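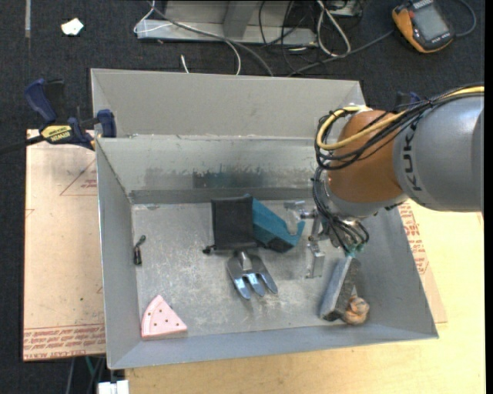

**Slide 1 (two minutes).** Good afternoon, and thank you for the invitation. My subject is house rules for bin picking cells, I mean the rules which we write ourselves after the official standard is already satisfied. Our risk assessment at Kozan was complete and signed, and we still lost working days to small things. Take the bin itself. A bar clamp on its edge is a good start, but our rule says more: the clamp must be listed on the cell drawing, with its position. If it is not on the drawing, the motion planner does not know it. The same goes for cables that run outside the arm. Point to the yellow one, which loops around the orange joint. Ask the room: who has a written limit for the last joint because of such a loop?

**Slide 2 - the log.** We reviewed 1,584 pick attempts from August. Of these, 652 ended without a part in the gripper. Pause here. People expect me to blame the vision. Oana Bratu read all the stop reports and she found that 128 were contact with the bin wall. These we can reduce by a rule, without new software.

**Slide 3 - our rules.** Read slowly, do not add stories.

- Clamps are checked by hand at the start of each shift.
- Every cable tie on the arm is inspected after 60 hours of running.
- Speed near the walls is set by the cell owner, never by the person who runs the test.
- Mixed objects are allowed only if each one is in the object list, with weight and sharp edges noted.
- Meters and tools stay outside the reach of the arm, also when it is stopped.

**Slide 4 - what was difficult.** Tarık Yazıcı did not agree with the third rule, and I should present his view fairly. He says it makes testing slow - he is right. We kept it anyway, with a deputy for each cell.

If there is a question about Pimix, give it to Nazmiye Karabulut, second row. I do not know their newer template well enough.

**Slide 5.** Contact address and link to the checklist. Leave it on the screen during the questions.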